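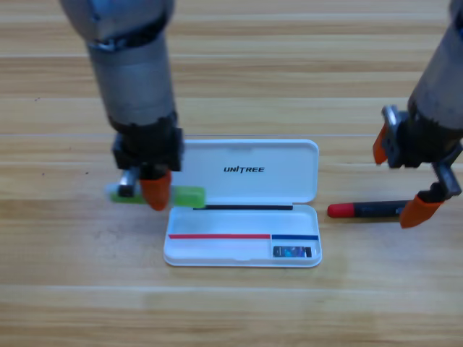

Pen Case Packing: notes on the set

Maintained by Padmavathi D'Souza for the Kurup desk-tidying collection. Last revised in April.

What it covers

One small job, repeated: putting markers away in a hinged white plastic case on a light wooden table. The collection holds 576 clips. Each runs for up to 30 seconds and covers one stage of the job, so a full pack is spread over several clips. The stage is given in the label file.

Things on the table

The case is a shallow tray with a hinged lid. The lid is white and has UNITREE printed on it in black italic capitals. Other lettering in the label file is transcribed only where it can be read without guessing.

The markers are recorded by main colour, so a green marker is "green" whether the cap or the body is showing. If the tip end is a different colour from the body, put the tip colour in the notes column. Barcode stickers on the markers are left on.

The table is bare timber with the grain running side to side. It has a few dark specks and scuffs, which are not labelled.

Stages

open: lid standing up behind the tray
loading: a marker held over or near the tray
closed: lid down flat on the base

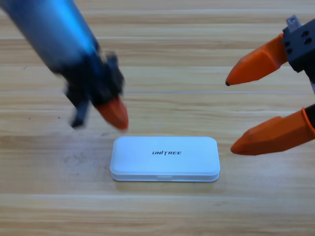 A clip gets the closed label only when the lid is level along the front edge. If one corner is sitting up, use loading and write "lid proud" in the notes. We had two people checking these and they disagreed often enough that Padmavathi rewrote the rule on a Friday and relabelled the lot.

Files

clips/ holds the footage, sorted by stage
labels.csv has one row per clip: stage, marker colours, notes
stills/ holds 3,000 single images at full size
CHANGES.txt lists what moved between version 1 and version 2

Stills are numbered in the order they were exported. Don't use the numbers to work out what came first.
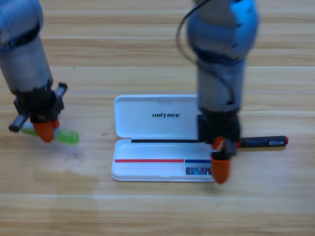
Known problems

Black markers lying along the hinge are easy to miss and some rows leave them out. Fast movement blurs the edges of the markers, so outlines drawn on those stills are looser than the rest. The catalogue entry at Nellero still describes version 1 and has the old column names.

Corrections

Send the row number and the corrected value to Padmavathi D'Souza. Please keep the spelling "colour" in the header row, as the Vunen import script looks for it.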